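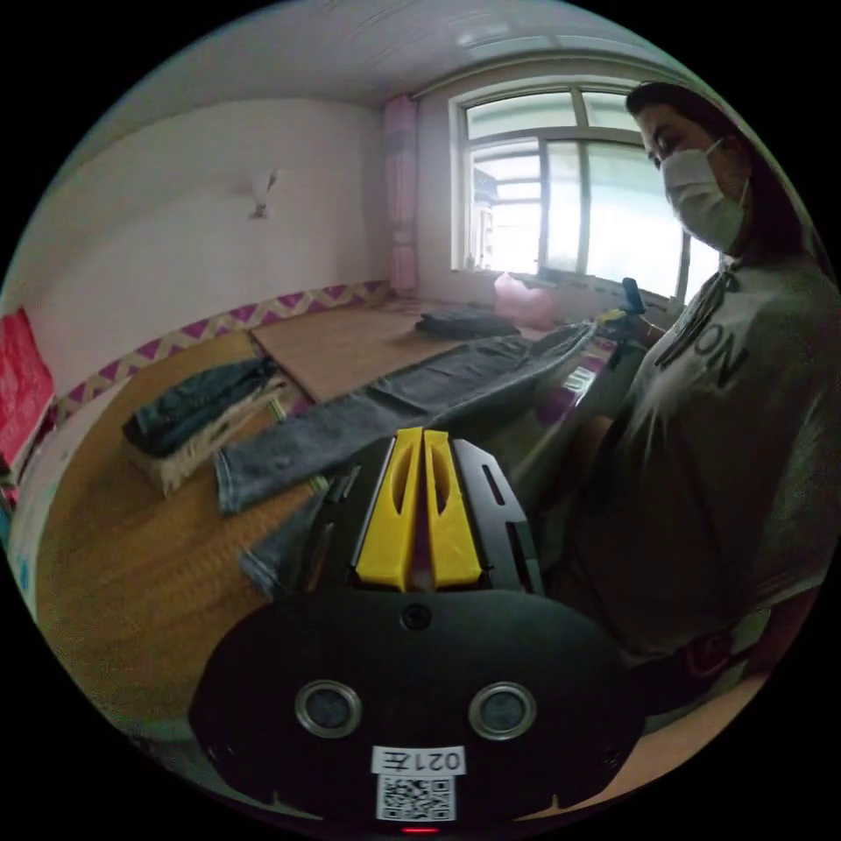

Mascarilla blanca y camiseta gris.

¡Ya tenemos plaza en la travesía de remo de Varnia! Son 19 kilómetros de ría en yola de ocho, con salida en el muelle de Gebru y una ciaboga en la boya norte que el año pasado nos dejó clavadas contra la corriente. Da igual, repetimos con unas ganas enormes (y con el dorsal 809, que me encanta).

Usamos cookies para mejorar tu experiencia. Aceptar | Configurar

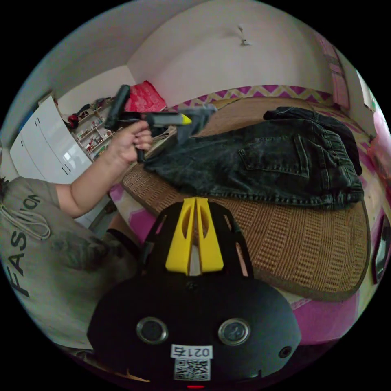 Por Mekdes Hadgu | 28 de septiembre de 2024

Lo mejor de la temporada ha sido el cambio de asientos. Kalkidan Ambaye ha pasado a marcar el ritmo y el bote corre muchísimo más entre palada y palada, ¡se nota hasta en el ruido del agua bajo el casco! Yo sigo en el 2, peleándome con la salida de la pala, aunque el jueves encadené una serie larga sin enganchar ni una vez y volví a casa cantando.

Nos queda afinar la ciaboga y decidir si llevamos el Gruvis, más ligero, o el Nirano de siempre. La travesía es en diciembre, así que toca gorro y manga larga.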